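5 Mar 2026

Quick one tonight, kettle's on, dinner isn't.

So the hard water thing. A few of you asked after the last post and I said I'd write it up and then February happened. Sorry. Here goes.

We moved to this side of town for the garden. Did not once think about the water. First week, white crust round the taps. Second week the kettle looked like the inside of a cave. Fine, whatever, vinegar. Then the towels went stiff. Stand up by themselves stiff. I blamed the machine, then the powder, then the line (we'd never had an outdoor line before so it seemed a fair suspect). Swapped powder twice. Bought the Maser liquid because it was on offer. No difference, smelt of pears.

What I was doing wrong, in order of how stupid I feel:

Softener. Loads of it. More every week, because the towels felt worse every week. It coats the loops, so they feel nice for one wash and then they stop drinking anything up. You get out of the shower and just push the water about.

Too much powder. The box gives one dose for soft water and one for hard and I'd been guessing, with a heavy hand. What doesn't rinse out stays in. Rubbed a dry flannel under the tap and got suds off it. Actual suds.

Cramming the drum. Five bath towels in one go. No room to move, no rinse to speak of.

So I stripped the lot. One long soak in the bath, hottest water the boiler would do, washing soda, prodded it with a broom handle whenever I walked past. The water went grey. Not going to describe it further, somebody might be eating. Then a wash with nothing in it at all, then another one on a 30 minute rinse and spin. Out on the line, good hard shake first, in again before they were bone dry and ten minutes tumbling to finish.

Better! Not shop new. But they dry a person, and they fold.

Cheap microfibre ones are another matter by the way. Don't boil those and keep them away from softener completley. Cool wash, not much liquid, and not in with anything fluffy or they pick up every bit of lint going. I did one in with the dog's blanket. It's still got the dog on it.

Then the big question, do you get a proper water softener put in. Got a price from Etateck, who cover our postcode, and a price from a smaller place called Avram, and there was £138 between them for what looked to me like the same box under the sink. Plus salt, for ever. Haven't decided. The kitchen cupboard it would go in is where the recycling lives and I am not ready for that conversation with the household.

In the meantime I got the Tekumska test strips, nine in a packet, dip one and match the colour. Ours came out at the very top of the chart. The neighbours' did as well so at least it's the whole road.

Will do the kettle seperately, there's a whole saga with lemons. And yes I owe somebody a reply about the shower head, it's on the list, I haven't forgotten.
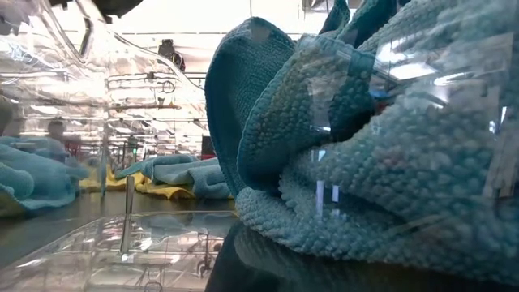
Oh and washing soda isn't bicarb, before anyone goes out and buys the wrong bag like I did. Different shelf, laundry aisle, wear gloves. Right, potatoes.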